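Jandari, week ten, and I am still not over the wedding

Mon 6 April

Well, I said I would only write about this show if something happened, and then something happened in every single episode, so make yourself some tea, because I have a lot to get through (and spoilers from the first line, sorry to anyone who is saving them up for the weekend).

For those who came in from my baking posts and have no idea what I'm talking about, Jandari is the family drama I've been watching with my sister over the phone. It's set in a made-up hill town called Cirnton, where two families have been fighting over the same tea warehouse since before the older brother was born. There's a lot of shouting on staircases. There's a grandmother who hears everything through walls. I love it more than I can sensibly explain, and I have now talked three people at work into watching it, one of whom has overtaken me and keeps giving me meaningful looks by the copier.

So. The wedding. We all knew the younger daughter was never going to marry the lawyer, didn't we? They gave him that awful laugh for a reason. But I had really convinced myself she'd call it off in private, the night before, and we'd get one of those long quiet kitchen conversations the show does so well. Instead she walked all the way in, sat down, let the guests settle (300 guests, as the mother mentions at least once per scene), and then asked her father, in front of everybody, who had signed the second warehouse lease. I yelled. My sister was a few seconds behind me on her stream, so I had to sit there with my hand over my mouth until she yelled too.

The father's face! He hardly moves, and you can see him working out which lie he has left. I have complained on here before that he was getting a bit flat, all frowning and car doors, and I take back most of it. I don't take back what I said about the car doors.

Tuesday's episode was slower and I know some of you hated it. I've read the comments. Personally I needed a breather, and I thought the bus journey with the grandmother and the cook was the sweetest thing they've done in ages. The two of them sharing one orange and not talking about the wedding at all! It also gave us the first real hint about the missing money, when the cook said she'd been lending out of her own savings for years. Ten years of paying for other people's mistakes, and not one of them has thought to ask how she is. I hope she leaves them all and opens a restaurant.
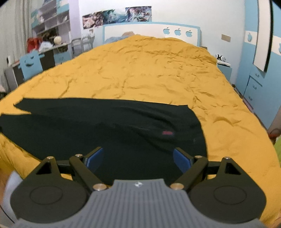 The costumes deserve a few words too, because I think somebody on that crew is having a wonderful time. The lawyer's side of the family is always in pale, stiff things, buttoned right up, and the warehouse side gets all the deep colors, and ever since the wedding the daughter has been drifting from one to the other, a scarf at first and then a whole coat. It has clearly got into my head, as I've started seeing it at home: something nearly black spread out over my mustard-yellow duvet, with that little pinkish-red label showing, and all I could think was that it looked exactly like the aunt's side of a family argument. She'd never wear a crumpled duvet color. She'd have it ironed, and then she'd blame the cook.

The only part of the week I didn't enjoy was the cliffhanger with the phone call. We had an unknown caller in week four and it was the dentist. I haven't forgiven them for the dentist.

My guess, for what it's worth, is that the caller is the older brother, and that he never went abroad at all. My sister says it's the lawyer's mother and that I'm being sentimental. We have a box of chocolates riding on it, and she's already told me which box.

I'll be back when they've shown the next five. After that I do want to start Nông, which so many of you have recommended, though I gather it's all on Ekero now and I'm trying very hard not to sign up for one more thing before June. If anybody has finished it, please tell me whether the dog is all right. I don't need to know anything else.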